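Momeck Wood Top Finish, Satin
Drangate Surface Care

A clear oil finish for indoor tables, desks and shelves. It darkens bare wood slightly and leaves a low sheen. Suitable for new tops and for recoating tops already treated with oil. Do not use over varnish or paint.

Can size: 16 fl oz
Coats: two on new wood, one for upkeep
Recoat after: 4 hours 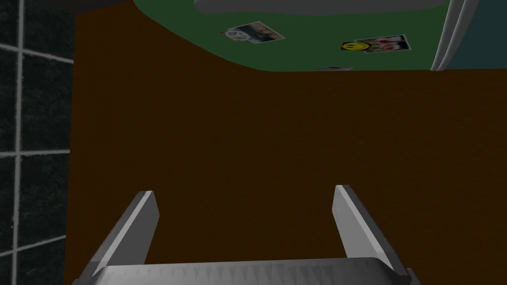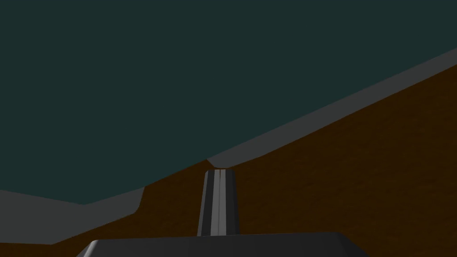
Brown wood surface with a subtle grain, both views.

Sand with the grain and wipe off the dust. Stir the can, do not shake it. Put on a thin coat with a lint-free cloth and wipe off what has not soaked in after ten minutes. Leave overnight before putting anything on the table. Lay used cloths flat outdoors to dry.

Also sold in the Machala (matte) and Rultis (gloss) versions, same can size. For orders of 100 cans or more, contact Sumaiya Ekanayake in trade sales.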